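24/08/2019

Read another chapter of the folding book last night and went to bed annoyed. The woman who wrote it claims that a shirt folded her way will stand up on its own in a drawer, like a file in a cabinet, and that a person who sees all their shirts at once will stop buying new ones. I have forty shirts. I saw all of them at once this morning, in a heap on the bed, and felt no change in my character.

I should say why I'm bothering. The dresser from Gernum finally came, the six-drawer one, after the first delivery got sent back with a split side. It is a decent dresser. The drawers are shallower than the ones in the old one, though, and everything I own has been in stacks on the floor of the bedroom since the old one went out to the curb. I told myself I'd try the book's way for one week and write down what I thought of it. So this is that.

The first thing I don't believe is the flat surface. She says any flat surface will do. I tried the bed and the bed is hopeless, the mattress gives and the shirt sinks in the middle, and when you run your hand over it you just push the wrinkle from one side to the other. The ironing board is too narrow. The kitchen table works, but it has to be cleared and wiped first, and by the time I'd done that I could have put everything away the old way and been reading the paper.

Second thing: smoothing. There are four pages on smoothing. You're supposed to lay the shirt out, start at the middle, and press outward with the palms so the cloth knows where it's going. I don't think cloth knows anything. Thin knit goes wherever it likes. I get the top edge straight and the hem crawls up, I pull the hem down and a sleeve disappears underneath, and then I'm lifting the whole thing by the shoulders and starting over.
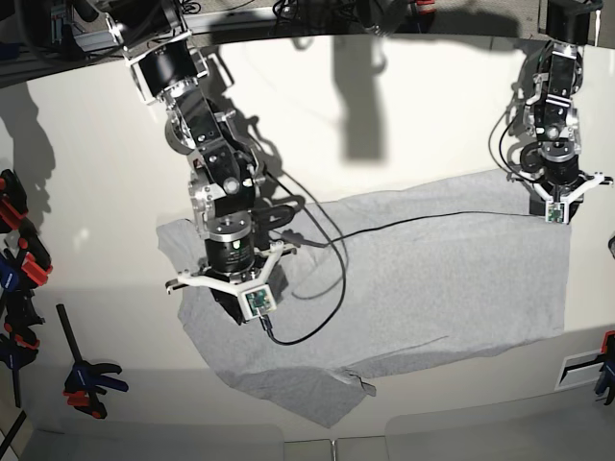

Light gray is the worst color for it, too, because every crease throws a little shadow and you can see just how badly you've done. On my navy ones I could fool myself. I noticed this with the old gray shirt I sleep in, which has been washed so many times it has stopped being a shape at all. One side is longer than the other. I folded it in thirds by the book and got something like a sandwich somebody sat on. It did not stand up. It leaned, then it lay down.

I did find that the corners matter more than the middle, and the book has this backward. If I get hold of two corners and pull them even, most of the middle takes care of itself. She has you fussing in the middle first and leaves the corners for the end. I went through ten or so shirts her way and then the rest corners first, and the corners-first pile looks better. I don't know that it proves much. I may have just gotten the hang of it.

By lunch the two top drawers were done. I'll admit they look nice. I opened and shut them more times than was needed. But I noticed that once you take one shirt out of the row the others tip into the gap, and she doesn't mention that anywhere, unless it's in the part I skipped about thanking your socks. I put a shoebox lid in to hold them up. There's a whole page in the back of the book selling dividers, made by Cerkitz, in bamboo, and now I see how that works. First they sell you the method, and then the thing that makes the method stand up.

Towels I refuse to do. Towels go in half, in half again, and on the shelf. The same goes for the fitted sheets. I read the sheet chapter twice and watched a video of a man doing it in one go, and I think he had either a special sheet or years to spare. I rolled mine up and shoved it behind the flat ones, where it has always lived.

Pants were easier than I expected. Sweaters I left for December, when I'll want them out anyway.

Ran a second load in the afternoon with the last of the Flenus powder. The box says it relaxes the fibers and makes things easier to fold. I folded a relaxed shirt and an ordinary shirt one after the other on the kitchen table and could not tell them apart. The relaxed one smells of pears. I won't be buying it again, the store brand is cheaper and smells of nothing.

The author says she has folded 1000 shirts in front of live audiences. I believe that part. Anyone would get good at it. What I'd like to see is her bedroom in the middle of a bad week, with a wet towel on the door and one sock on the lamp.

Back is stiff from the kitchen table, it's too low to stand at and too high to sit at. Tomorrow, socks, and the bottom drawer, which sticks on the left. Need to look for the little bag of screws. Also call the Bergeron place about the rug before they close for the month, and get milk.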